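Fanico Works, Fasdale Site
Minutes of the Room Layout and Furniture Meeting
Held May 31, 2026, Stetham Room

Present: Facilities, Purchasing, Safety, Bench Users (two representatives)
Apologies: Finance

1. Minutes of the previous meeting
Agreed as a correct record. The action on door closers is carried forward.

2. Partition panels
Facilities confirmed that the grey fabric-covered panels stay in their present position, with the side panel forming a corner behind the table. The supplier, Bashir, has quoted for replacement joining strips. Purchasing asked for the quotation to be split into parts and fitting. Fire certificates for the fabric are on file; the copy held by Safety lacks the second page and is to be replaced.

3. White tables
The standard depth remains 70 cm. A deeper top was requested for the bays with partitions on two sides. Facilities noted that this would narrow the walkway and asked for a drawing first. Tops are to be wiped with the neutral cleaner only. The limit for cleaning products held in the room is 3 bottles, stored under the sink.

4. Items on tables
The present rule allows drinks in bottles with a screw cap. The meeting looked at what is kept out on a table at present: a capped water bottle, a glass cup in a black metal holder with a handle, a small pack of Ferrero Rocher and a Rubik's cube.

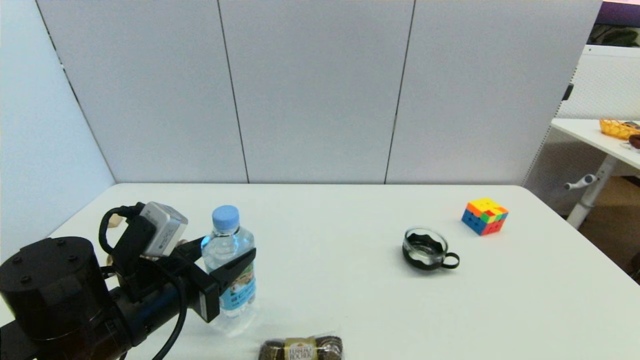 Bench Users replied that the rule deals with bottles and does not mention glass, and asked for a plain statement either way before any cups were cleared. Safety proposed that glass be allowed if it stands in a holder and is kept back from the table edge. Agreed for a trial period ending in November. Wrapped food may stay out during working hours and goes into the cupboard at close. Puzzles and similar small objects are not restricted.

5. Lighting
Readings at table height were 600 lux. No change requested. One tube in the corridor flickers and has been reported twice.

6. Budget
The sum left for small fittings is £100. Purchasing will hold it against the joining strips.

7. Actions
Facilities: drawing of the deeper top, with walkway width marked.
Purchasing: revised quotation from Bashir.
Safety: wording for the glass rule; full copy of the fabric certificate.
Bench Users: list of bays where the deeper top is wanted.

8. Any other business
The key to the cupboard is now kept at the Fasdale reception desk. The spare is missing.

Next meeting: to be arranged once the drawing has been issued.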